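November, 7:40 am
Nana Zakaria

Natural dye trials, walnut hull. 200 g hulls to 40 g wool, soaked overnight. Color flat again. Tap water maybe? Waraporn says try rain water, will ask.

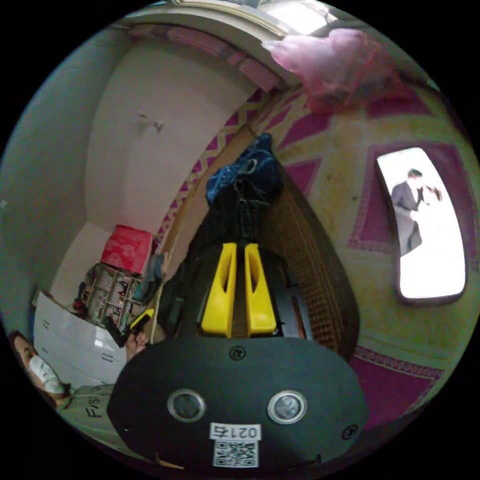
Yellow fingers upright, label 0217.

Skein 7 w/ alum came out tan, skein 8 with iron much darker, nearly gray. Prefer 8. Smells awfull. Rinse til clear, dont wring.
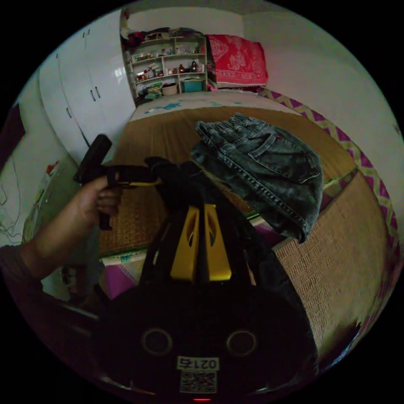 Straw mat with green trim, 0215 in front.

To do: order more alum from Cekora, label the jars, wash the big pot.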